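Keeping Soda's fingers straight

The first thing Mihret Berhe does when she arrives at the bench is squeeze the gripper and listen to it. I asked what she was listening for.

"Anything," she said. "It's meant to be boring. If it's interesting, I'm not having lunch."

Berhe looks after the hand-held grippers at Tirkness, a small outfit that teaches machines to clear tables by having people clear tables, over and over, with a tool in each hand where their fingers would normally do the job. The cell is called Soda. The name is older than anyone's tenure, and the two explanations I was offered contradicted each other, so I'll leave it. What matters is that everything in Soda is white, black or fragile, and that Berhe is responsible for the black parts.

She came to the work from repairing commercial sewing machines, which she describes as "the same job but with worse language from the customers." Her bench sits against the wall behind the cell. It holds a tub of foam offcuts, a tray of screws sorted by length, a bottle of isopropyl alcohol and a radio that is not to be touched.

The foam is most of the story. Each gripper has two fingers, each finger carries a pad, and the pads wear out faster than anything else on the tool. Hard plastic on glazed crockery slides, or it chips, and for a while in the early days it did both in the same afternoon. Foam grips. It also goes fuzzy, picks up lint, drinks whatever is left in the bottom of a cup and, given a warm enough week, lets go of its bracket.

"People think the clever part breaks," Berhe said. "The clever part is fine. The clever part has been fine since I got here. It's the sponge."

Her rule is that a pad comes off when it has lost its edge, and she checks by running a thumbnail along the top. A bit of fluff on the face she will forgive. A rounded edge she won't, as it changes where a saucer sits in the grip, and a saucer has very little to hold on to in the first place. New foam gets cut against a steel template, and the old adhesive comes off the bracket with alcohol and a plastic scraper. She used a metal scraper once. The bracket is still in her drawer, and she showed it to me the way other people show you a scar. 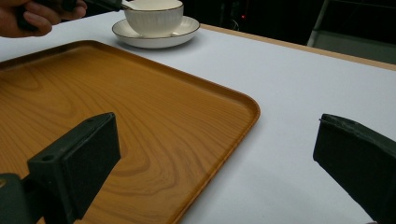 The second thing she watches is the angle. The two fingers have to close square to each other, and they drift. Nothing dramatic happens. One finger leans, the pads meet at the tips before they meet at the base, and the operator compensates without noticing, because people are good at that sort of thing and it is very annoying of them.

"Somebody will work a whole morning with a crooked finger and tell me it's going beautifully," she said. "And it is, for them. They've just learned to hold their wrist like a chicken."

The chicken wrist then goes into the recordings, and whatever learns from the recordings learns the chicken wrist too. Innes Sutherland, who works downstream of her with the data, told me he can pick out a bad finger from his desk before anyone in the cell has complained. He said this with some pride. Berhe, who was standing next to him, said he could also come downstairs and mention it.

Her fix is low-tech. She closes the gripper on a strip of paper and pulls. If the paper comes out with even drag, she's happy. If it pivots, she backs off the mounting screws, squares the finger against a block and tightens again, a little on each in turn. The screws go into plastic, so there's a limit to how often you can do this before the thread gives up. She used to replace the whole bracket when that happened. Now she fits a threaded brass insert with a soldering iron, a trick she picked up from Odette Lemaire, who runs the workshop and disapproves of buying anything twice.

I asked Lemaire whether that was a fair account of her.

"I disapprove of buying it once," she said.

The brackets come from Stidura, a supplier I gather is well liked and slow. Lemaire keeps four spare sets on the shelf and will not release the last one without a conversation. The foam used to come from Kassab, in rolls, until a batch arrived slightly softer than the batch before. It looked identical. It took 4 days to work out why cups were turning in the grip, during which everyone involved blamed everyone else's software.

"I blamed the cups," Berhe said. "I had a whole theory about the glaze."

She now presses every new roll with a weight and writes down how far it sinks. The notebook is a school exercise book with a horse on the cover. Lemaire has asked for it to be moved onto the computer. Berhe has said she'll look into that.

The cell itself gets its own going-over, and this is where she and the operators part company. The table has to be wiped and fully dry before a session. The lenses want a clean cloth, and it can't be the cloth that did the table. Props go back on their shelf at the end of the day, checked for chips, and anything chipped is retired to the kitchen, which explains the state of the kitchen. I was given a coffee at Tirkness in a mug with a bite out of the rim and told to drink from the other side.

Wubit Tesfamariam, one of the operators, thinks the checks are excessive and does them anyway. "Mihret has a face she makes," he said. "It's quicker to clean the lens."

He was more forthcoming on what it's like to use the thing. New people squeeze too hard, he said, and then overcorrect and drop something. It takes a few sessions before you stop thinking of the gripper as a tool and start reaching with it, and after that you go home and try to pick up your keys with the wrong part of your hand. Saucers are his least favourite. Trays are fine so long as you respect the rim. He had no strong feelings on spoons, but he understood that others did.

Every 3000 grips, each tool comes out of service for a proper strip-down. The count comes off the recording software, and Berhe takes it seriously because she fought for it. The earlier arrangement was that grippers were serviced when they stopped working. Minttu Tikkanen, who schedules the cell, was not initially keen on giving up bench time for tools that were behaving themselves.

"I said, why would we fix one that's fine?" Tikkanen told me. "And she put it on my desk in pieces. Every pivot was full of crumbs. Where did we get crumbs? We don't use food."

The crumbs were traced to Sutherland, who eats toast at the rehearsal table. He did not wish to comment further.

A strip-down takes Berhe 2 hours if the day is kind. She takes the fingers off first, then the pads, then the linkage. The pivots get brushed out and a smear of dry lubricant, never oil, which creeps into the foam and ruins it from behind. She checks the trigger spring by feel and the cable by bending it gently along its whole length while watching the signal on a monitor. A cable that drops out for an instant at one particular bend is her least favourite fault. It will behave for days, she said, and then do it in front of a visitor.

The last step is zeroing: fingers fully open, fully closed, open again, with the software told which is which. Forget it, and the recordings will insist the gripper was never quite shut. Sutherland says this has happened on two occasions. Berhe remembers one.

By then it was getting on for four, and the tool on the bench was back together. She gave it the paper strip, pulled, frowned, and gave it a quarter-turn on one screw. She pulled again. Then she held it up beside her ear and squeezed.

I couldn't hear a thing. She wrote something in the horse book and put the radio back on.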